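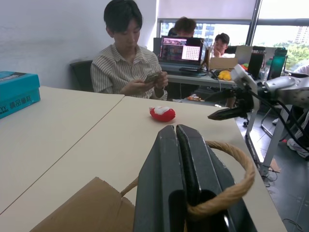
News > Press > Shops

Beltier opens its gift counter, March 2018

I'm so pleased to tell you we're opening a gift counter at our Plusasau shop – finally! It has 455 lines from small makers, all wrapped free at the till. My business partner Nermin Altıntaş picked the toys, I did the cards, and we argued over the candles (she won). A second counter follows in September.

Press questions to me, Sinan Tekin.

Comments (2)

Zaki: Do you take returns without a receipt?

plusasau_mum: Parking is still awful but I'll be there!

© Beltier | Contact | Back to top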